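Padlock key goes in but won't turn after the winter, shed is full of stuff I need

Home and Yard Help > Sheds, Fences and Gates
Asked October 24, 2026

I have a brass padlock on the door of a garden shed and it has been getting worse since March. The key goes all the way in with no trouble. Then it either turns a little and stops, or it doesn't turn at all. If I pull the key back a hair and try again, sometimes it goes. Yesterday it took me 15 minutes of fiddling before the shackle popped, and I would like to fix this before it quits for good.

Some background. The shed faces the side of the house that gets the rain. The lock hangs with the keyhole pointing down. It came from the hardware store in Rondport along with the hasp, and I have had it for 4 years. I did spray it with cooking oil once when I had nothing else in the kitchen. That helped for a week and I know now I probably shouldn't have.

I only have one key. There was a second one in the package, and it has been lost since we moved the freezer. The key I use is a copy anyway, cut at a kiosk when the first one got bent.

What I want to know is whether the lock can be cleaned out or if I should just cut it off and buy another. I also don't know if the trouble is in the lock or in the key. I'd rather not spend much. The shed has a mower, two bikes and some paint in it, nothing valuable, but the bikes belong to my kids and they use them every day.

Posted by rainside_shed

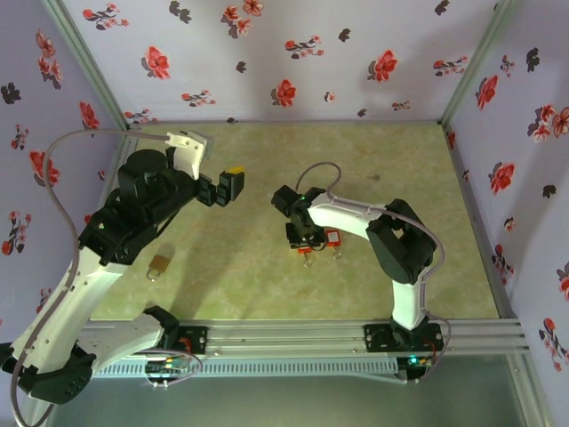
Cooking oil is most likely a good part of your trouble. It goes in thin and turns to gum over a few months, and then dust and grit stick to it. The pins inside the lock are small and they are pushed by weak springs. Once there is gum on them they come up slowly or they hang, and the key will go in but the cylinder can't rotate.

You can clean it. Do it with the lock open and off the door, so you aren't stuck outside if it seizes.

Open the shackle and take the padlock to a bench or a step where you don't mind a mess. Put down newspaper. Hold it with the keyhole facing up and flood it with a spray solvent or electrical contact cleaner. Work the key in and out a dozen times without turning it. Wipe the key on a rag every time it comes out. You will see brown or black stuff on the rag at first. Keep going until the rag stays mostly clean.

Now turn the lock over so the keyhole faces down and let it drain. Give it an hour. Overnight is better. Do this outdoors or with the garage door open, and not near a water heater or anything with a pilot light.

When it is dry, put in a dry lubricant. I use a small tube of graphite powder. A dry PTFE spray is fine too and less messy. One short puff is enough. Run the key in and out again, then start turning it. Don't mix graphite with oil, you'll get paste and be back where you started.

Do the shackle as well. Put a drop of light oil where each leg goes into the body and open and close it several times. Oil is all right there, just keep it out of the keyway.

On the key question, look at the cuts. A copy of a worn or bent key is a copy of the wear. You said that pulling it back a hair sometimes makes it work, and to me that says the cuts are in slightly the wrong place along the blade. If the lock is clean and still does that, the key is your problem.
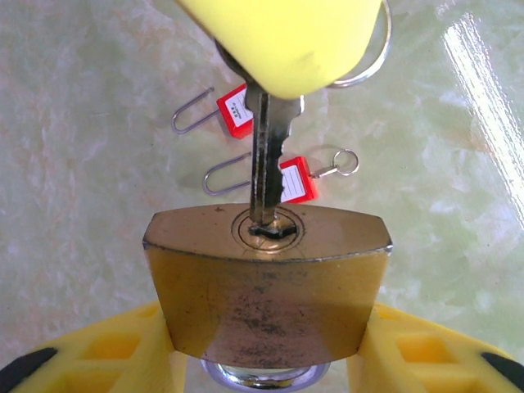

Check the package if you still have it, or look on the lock body and on any original key for a stamped number. A locksmith can often cut from the number, and then you get the factory cuts instead of a copy of a copy. Kiosks mostly can't do this. It cost me more than a kiosk key but less than a new lock. Get two made and keep one in the house, somewhere that isn't behind a freezer.

Don't force it in the meantime. Brass keys are soft and will twist off, and with half a key in the cylinder you really will be cutting the thing. If it sticks, push the shackle in toward the body while you turn. That takes the load off the latch and it's surprising how often that is enough.

For the rain, there are padlocks with a rubber boot and a little flap over the keyhole. You can also make a flap from a piece of old inner tube screwed to the door above the hasp. Mine hangs down far enough to cover the whole lock and has lasted several winters.

Posted by Fivositz

just cut it off. bolt cutters do it in ten seconds, borrow some if you dont have any. new padlock is cheap and you get new keys with it. i would go with a combination one so the kids can get their own bikes out

Posted by brimel_

I'd try the cleaning before cutting anything, but I want to add one thing that wasn't mentioned. Look at the door.

I had the same complaint with a shed at our rental on Solís Street. I cleaned the padlock and bought a new key and it still stuck. The door had dropped on its hinges over the winter, so the hasp was pulling hard on the shackle the whole time. With the padlock in my hand the key turned perfectly. On the door it wouldn't move.

So test it that way. Take it off, lock and unlock it in your hand 3 or 4 times, then put it back on the door and try again. If it only sticks on the door, lift the door by the handle while you turn the key. If that frees it up, your hinges need attention. Ours had two screws that had pulled out of soft wood. I filled the holes with glued dowel, put in longer screws, and the door came back up to where it was. The bottom edge had been dragging on the sill too and that stopped.

Cold makes it worse if there's any water in the lock. Don't pour hot water on it to thaw it, that just puts more water in. Warm the key in your hand or use lock de-icer, then dry it out and lubricate again, because de-icer washes out whatever was in there.

As for a combination lock, they are fine, but the cheap ones don't like rain any more than yours does. I had one where the dials corroded and I ended up cutting that one off instead.

Posted by hinge_side_up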